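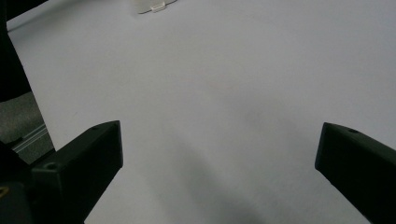
Do I need to close the fingers completely before I press record?
Open or closed are both accepted, but the opening must be the same at the start of every demonstration in one set. We start with the fingers open.

Ticket: left gripper loses its position during demonstration
Project: Lomden, power strip task
Opened by: Jocelyn Gatchalian
Software: Toveck recorder
Status: waiting for reply

Good morning,

I am recording demonstrations by hand with two grippers, for a task where the robot shall later press a switch on a power strip. Since September I have 209 demonstrations in the set. In the last session, 4 of them were rejected by the recorder with the message "left pose lost". The right gripper has no such message.

What I tried already:
-- restarted the recorder and made the calibration again, no change
-- exchanged the left and right cable at the computer, the message stays with the left gripper
-- cleaned the marker plate with a dry cloth, no change

The log for demonstration 101 says that the pose was lost when I turned my wrist to come to the switch from the side. When I keep the wrist straight the recording is accepted, but then the movement is not natural.
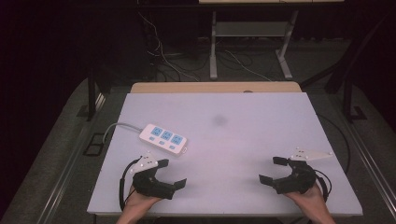
Attachment 1: Both grippers with their marker plates, power strip on the left of the board.

Reply from Barroso support, 14:20

Thank you for the clear report. As the message did not move with the cable, we think the cable is not the cause. When the wrist turns a lot, the head camera sees the plate too flat and cannot find enough dots. Please turn the power strip a little towards you, and set "pose hold" to 1000 ms in the recorder settings. Then record a few trials with the wrist turned, and send us the log.

Reply from Jocelyn, 16:05

I have changed the setting and will make the trials tomorrow morning -- the log comes after that. One more question is below.

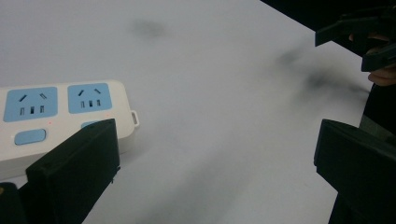

Must I delete the rejected demonstrations before I export the set to Voltovby?
You can leave them in the folder. The export takes only the accepted ones, and the rejected files stay on your disk until you remove them yourself.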